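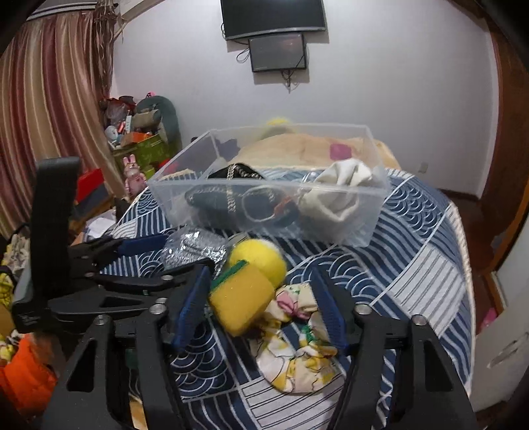 Hutano notebook, Sunday, tidy-the-bed task

Started at 1315, later than I wanted, because the left gripper and the right gripper disagreed about what time it was. Restarted the logger on both, did the clap sync again, and after that they behaved. Note to self: do the clap BEFORE laying everything out, not after!

Task today is the same as on the Wandport sheet: small stuff goes into the clear bin, one piece at a time, two hands, any order. The sponge is still my favorite thing to pick up. It gives a little, the pads grip it nicely, and you can come at it from almost any angle. The scrunchie is my least favorite. It lies so flat that you have to pinch down into the bedding to get hold of it, and then half the time I come up with a fold of sheet as well. I've started approaching with the fingers nearly closed and it's better, but I wouldn't call it solved.

Plan was 30 demos before dinner. Got 15 good ones by the first break, plus a handful I tossed (mostly me talking to someone and forgetting to pause between picks, which the segmenter hates).

Things I keep having to relearn:

Slow down over the bin rim. My wrist wants to swing across and drop, and the policy copies that swing beautifully, including the part where it whacks the rim.

Look at where the fingers are going, don't look at the bin. When I watch the bin I close early.

Keep the second hand in view even if it's only waiting. Last week's batch had it wandering off to the side and the training run did something very odd with it.

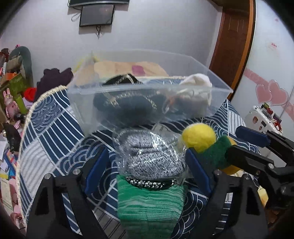

I want to talk about handovers for a minute, since that's what I changed for the second half. Up to now I've been using one hand for the pick and parking the other one, and Wurnness (our name for the new policy, don't ask) has learned that the second arm is basically furniture. So now both hands have to do something on every demo, even if it's just steadying. Soft toys and knits are good for this. With the green plush next to the yellow ball, one gripper can work low at the plush while the other pair of fingers stays over by the crinkly package, and you get a proper two-handed layout without forcing it. The package worries me more, to be frank. All those bright reflections on the plastic are exactly what the depth estimate falls over on, and I'd like at least a few demos that start from there so we find out early.

Tried the Alaoui timing settings too (longer hold before release). Feels sluggish in the hand, but the replays look calmer and I think I'll keep it for the next batch. If anyone else picks up the grippers before I'm back, please leave the setting alone and write down which tasks you did!

Hands were pretty tired by the end. The trigger on the right one is stiffer than the left, and I could feel myself squeezing early to make up for it. Needs a look, probably just the spring.

Last upload finished at 1953. Haven't checked the checksums yet. For next time: more starts with the scrunchie tipped up against something, fewer with it flat, and swap hands halfway through so everything isn't right-handed.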